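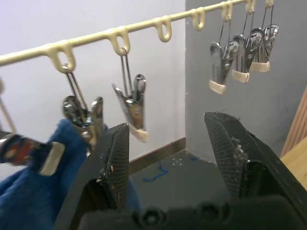
How should small items of laundry be hung to dry indoors?

Hang them singly from a clip hanger, with a space between one piece and the next, in a room where air can move.

Clip Hangers and Small Laundry
Gallery page, Zallen Household Collection

The Zallen Household Collection looks after everyday articles used in washing, drying and storing clothes. This page is given to the clip hanger, a simple article found in many homes and seldom kept once it is worn out. Visitors may see related items in Room 2 of the Gistia Building, where the laundry display remains open through April.

Clips and loops. Each clip hangs from its own loop on a cream-colored plastic bar, joined to it by thin wire. The jaws are metal and close over the top edge of the cloth — in this case a royal blue towel with a soft terry surface. A towel should be gripped well in from the edge so that its weight does not pull it free.

Catalog reference: Household 715.

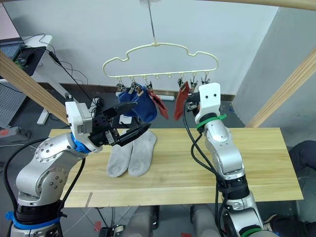 Socks are the articles most often dried on a hanger of this type. The Collection advises that they be sorted by color before hanging, as pairs are then easier to match when the laundry is folded. The royal blue pair has been clipped together, while the two deep red socks hang apart with empty clips between them. Either method is acceptable, although heavy socks dry more evenly when each has a clip to itself. A hanger with a single central hook should be loaded from both ends toward the middle to keep the bar level.

Further reading. The Collection's leaflet on indoor drying, prepared with the Zhong Textile Library, runs to 12 pages and covers racks, lines and clip hangers. Copies may be requested at the Tondik Street entrance during opening hours.

Page last revised December 26, 2020.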